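Household Skills, Level 1
Unit 4 handout: Clearing clothes from a sitting area

This handout goes with the fourth practical in the Flimdale course. Read it before the session and bring it with you. The written part of the unit is in the course booklet under Laundry at Home, and you do not need to have finished it to do the practical.

What the unit covers

Unit 3 dealt with washing up and kitchen surfaces. Unit 4 moves to the sitting room and to the clothes that end up there. By the end of the session you should be able to clear a sofa of clothes, sort what you have picked up, and leave the seat fit to sit on. You should also be able to say which items need washing and which can go back in a drawer.

Washing itself is Unit 5. Please don't start a machine during this session, even if the basket is full.

Before you start

Put the basket down first. It should stand on the floor close to the arm of the sofa, near enough that you can drop something into it without taking a step. People who leave the basket in the doorway and carry clothes across to it in armfuls nearly always drop socks on the way.

Check the floor between you and the sofa. Move shoes, bags and loose cables out of the path. A cable that has to stay where it is should lie against the wall.

Wash your hands if you have just eaten. Pale upholstery shows greasy marks very easily.

Choosing a basket

Any basket will do at home, but some are easier to work with than others.

A round basket can be approached from any side. A long one fits better along a wall or beside a bed.

Holes in the sides let air through. This matters if clothes are going to sit for a day or two before washing. Damp towels should not go in any basket until they have been hung up to dry.

A rim you can get your fingers round makes carrying easier. Lift with both hands and keep the basket in front of you, low enough to see over. If you cannot see over it, take two trips.

A basket that holds about 50 litres is plenty for one person for a week. Bigger ones get heavy, and the things at the bottom tend to be forgotten.

Picking up

Work from one end of the sofa to the other. Start at the arm nearest the basket so that you are not leaning over clothes you have already passed.

Take one item at a time. It is slower for the first minute and quicker after that, because you sort as you go and don't have to pull a heap apart later.

Take hold of the item by a thick part where you can: the waistband, the collar, a hem. Thin fabric held by a single thread or a loose button will pull. Lift it straight up off the seat before you move it sideways. Dragging clothes over a textured cover catches zips and hooks in the weave.

Carry the item over the arm of the sofa and let it down into the basket. There is no need to fold anything that is going to be washed.
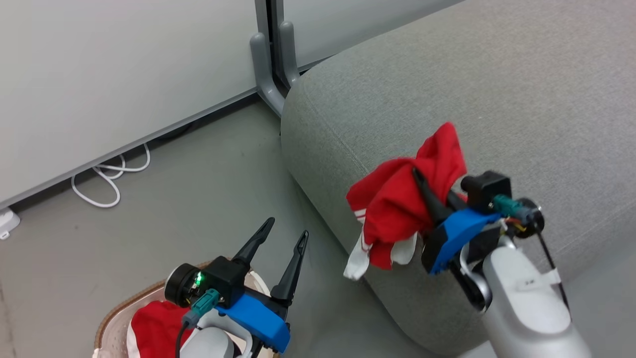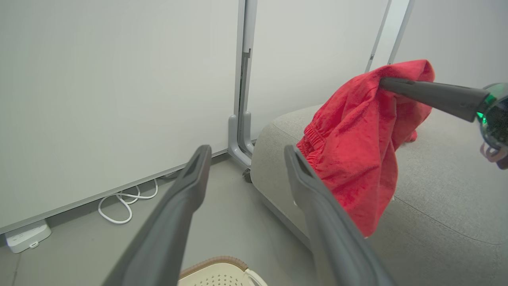
Red clothes and a grey sofa, in two views.

Checking each item

Do this with the item in your hand, before it goes into the basket. It takes a few seconds.

1. Pockets. Feel each one from the outside, then put your fingers in. Tissues are the usual problem. Coins and keys go in the small dish on the shelf.

2. Fastenings. Close zips and hooks. Leave shirt buttons undone.

3. Sleeves and legs. If they are inside out, turn them the right way, unless the label says to wash the item inside out.

4. Marks. If you find a stain, leave that part of the item showing at the top of the basket so that it can be treated before the wash.

5. Label. Read it if you don't know the fabric. Wool, silk and anything marked hand wash goes in a separate pile.

Clothes that are clean and only crumpled should be folded and put on a chair. Shake them out once, smooth them with your palm and fold them in half lengthways first. If you are not sure whether something is clean, treat it as dirty.

A note on red clothes

Strong reds lose dye more than most colours, especially in the first few washes. A new red T-shirt in with white towels will give you pink towels, and there is very little you can do about it afterwards.

Keep reds together, or with other dark colours. Red and white garments are awkward because the dye can run into the white parts of the same item. Wash these on a cool programme and take them out as soon as it ends. Don't leave them lying wet in the drum overnight.

To test whether a red item will run, dampen a hidden seam, press a white cloth against it for a minute and look at the cloth. If it has picked up colour, wash the item on its own.

Elasticated waistbands need a little care as well. Heat makes the elastic go slack, so keep them off radiators. Pull the gathers out flat before hanging the item up, or the waistband will take a long time to dry.

Finishing the sofa

Once the clothes are off, the job is not quite done.

Run your hand along the back of the seat and down the sides of the cushions. Socks get pushed in here, and so do pens and remote controls. Go slowly in case there is something sharp.

Brush the seat with a dry upholstery brush, in one direction, towards the front edge. On a woven cover a soft brush is enough. The practice rooms have the Tultell brushes with the short bristles - use the soft side.

If the cushions lift off, turn them over. If they are fixed, plump them by pressing in from both sides. Straighten any cover that has slipped.

Pick up whatever has fallen on the floor, then move the basket to the laundry area. Don't leave it beside the sofa. People will start putting clean things in it.

Practical task

You will work in pairs, with 2 turns each. On the first turn your partner reads out the steps while you do them. On the second turn you work without prompting and your partner only watches.

The clothes for the task are in the Mollodance bags on the back shelf. Tip one bag on to the seat and spread the clothes out a little, with at least one item hanging over the front edge. Put everything back in the same bag when you finish.

The task is marked out of 70. Most of the marks are for checking and sorting. Speed is not marked.

For your practice log

Clear a seat, bed or chair at home before next Sunday and write a short note on it. Say what you picked up, what you found in the pockets and how you sorted it. Mention anything you were unsure about, such as a label you could not read.

Further reading

Yau, Care of Clothes at Home, the chapters on sorting and on colour. There are copies in the Flimdale study room. The section on ironing is for Unit 7 and can be left until then.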